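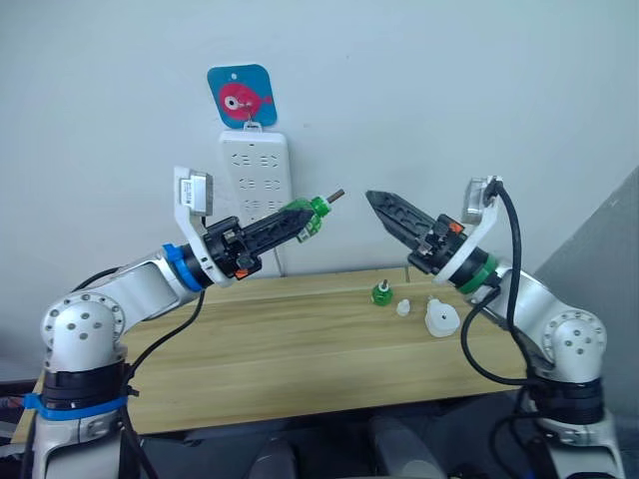 The refill, wick end out.

REFILL

The instructions for the Ullo apartment covered the mosquito heater in one paragraph. Khang Đặng read it twice at the kitchen table. Unplug the unit. Unscrew the empty bottle. Remove the cap from the refill. Hold the unit upright and screw the new bottle in from underneath until it stops. Plug in. Allow 100 minutes for a closed room.

He had rented the apartment for July. The window in the back bedroom did not close fully. The gap at the sill measured five millimeters at the left side and eight at the right, and he had written both numbers on the rental form under Existing Defects. The owner, Bình Thái, had signed the form and returned it with a roll of foam tape and a bag of refills.

The first refill went in crooked. He felt the thread catch at a quarter turn and stop. He backed it out, wiped the neck with a paper towel, and looked at the wick. The wick was straight. He set the neck against the opening again and turned the bottle the wrong way until he felt the small drop where one thread passes the end of the other. Then he turned it the right way. It ran in without force.

His father had taught him that, on jars. His father had also slept under a net all his life and held that liquid heaters were for people who could not fold a net. Khang had the net too. It was in the suitcase, under the shirts, still in its sleeve.

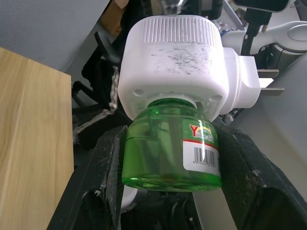
Bình Thái's view, delivered over the phone that evening, was that everybody screwed the bottle in too tight, that the wick needed to sit in the middle of the heating ring and never touch it, and that the Tăng family downstairs had ruined two units in one summer by twisting until something cracked.

"How tight is too tight?" Khang asked.

"When you use your wrist, it's too tight."

He backed the bottle off slightly and plugged the unit into the outlet beside the bed. He cut the foam tape to fit the sill and pressed it down with his thumb. He closed the door and sat in the kitchen with the light off.

At 13 minutes he heard a mosquito near his ear. It was in the kitchen, which the instructions did not cover. He went back to the bedroom, opened the suitcase, and took the net out of its sleeve.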